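Call for Participants: Household Mug Handling and Tray Arrangement Study
Hollonton Kitchenware Review, participant recruitment

Reference 294
Status: open
Location: Hollonton, ground floor rooms
Contact: Charoen Rattanakul, recruitment

Purpose

The study concerns how people store, turn and set down drinking mugs in the home. Recruitment is open to adults who wash and put away mugs by hand as part of their normal routine. The results will be used in the Flirngate tray guidelines, which cover tray size, rim height and the placement of mugs with handles.

The previous round dealt with mugs stored upright on open shelves. This round deals with mugs placed upside down on a tray. Handles are of particular interest. A handle that reaches past the rim of the tray changes how close two trays can stand, and the earlier guidelines gave no allowance for it.

Who may apply

Applicants must be 18 or older and able to stand at a table for the length of one session. Either hand may be dominant. Left-handed applicants are encouraged to apply, as the last round had too few of them for a separate analysis. Applicants who wear a wrist brace, or who have limited grip strength in one or both hands, are eligible and should say so on the form.

No prior experience is required. People employed in the design or sale of tableware are not eligible for this round. Former participants from the Nemcombe shelf round may apply again.

What the session involves

Each session lasts 125 minutes, including two breaks. Participants work at a table covered with a cloth. A black tray with a raised rim is placed on the table. Mugs are handed over one at a time, and the participant sets each one on the tray in the position the session sheet calls for. The sheet gives three kinds of task:

Inverting. The mug is received on its side or upright and is placed rim down.
Spacing. Mugs of different widths are placed so that none of them touch.
Handle alignment. All handles are turned to the same side of the tray.

Participants may pick up a mug by the handle, the body or the rim. The choice of grip is recorded by the session lead and is not corrected. Speed is not scored. A mug that has been set down may be moved once; the second position is the one recorded.

Mugs and table setup 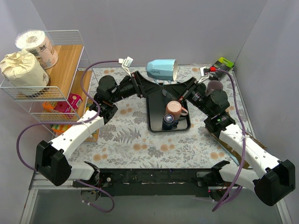
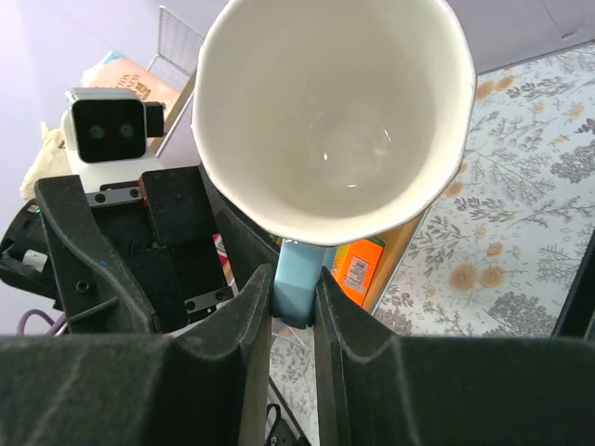
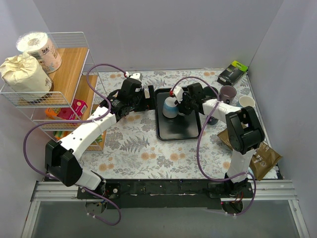 Mugs, tray and floral table cloth, Hollonton.

Tlapale, who sat for the shelf round, wrote back after the first notice went out to ask that the session sheet say which way the handle should face before the mug is handed over, and added that with a small mug it was harder to turn it on the tray than in the air, so the instruction came too late to be of use. The sheet has been revised. Handle direction is now the first line of every task.

A second point in the same letter concerned the cloth. Tlapale found that a tray shifts on cloth when a mug is pushed sideways against the rim, and asked whether the tray could be fixed down. It will not be fixed. Movement of the tray is one of the things measured – its position is marked at the start of each task and read again at the end.

Materials

The mug set includes plain and banded bodies, straight and faceted sides, and several handle sizes. Participants do not choose the mugs. Participants are asked not to bring their own mugs to the main session. A separate form is available for those who would like to list the mugs they use at home, with height, rim width and handle depth. Measurements may be given in inches or millimeters, but one unit should be used throughout.

Breakage is expected at a low rate and is not charged to the participant. If a mug chips, leave the pieces where they are and step back from the table. The session lead will clear the cloth before work continues.

Schedule

Sessions run through October. Morning sessions start at 9:30 a.m. and afternoon sessions at 1:45 p.m. Each participant attends three sessions, with at least one full day between them. All three should be at the same time of day where possible.

Please arrive ten minutes early for the first session. Hand width and reach are measured then, and the consent form is signed. Rings and loose bracelets are removed before the first task – a small dish is provided for them. Hand cream should not be used on the day of a session.

Payment

Payment is made per completed session, after the third session. Participants who complete one or two sessions are paid for those sessions at the same rate. Travel within Hollonton is not reimbursed. Travel from Nemcombe is reimbursed at the standard bus fare on presentation of the ticket.

Records and privacy

Session sheets carry a participant number and no name. The list linking names to numbers is held separately and destroyed when the guidelines are issued. Participants may withdraw at any point before that and ask for their sheets to be removed. No reason need be given.

How to apply

Apply in writing or in person at room 611. State the following:

Full name and a daytime phone number
Dominant hand
Any limit on standing, reach or grip
Preferred session time, morning or afternoon
Whether you took part in the shelf round

Quote reference 294 on all letters. Applications are handled in the order received, except that places are held for left-handed applicants until the second week of recruitment. Applicants who are not placed in this round will be kept on the list for the next one unless they ask to be taken off.

Questions about eligibility go to Charoen Rattanakul. Questions about the mug list form can be left at the front desk with the form attached.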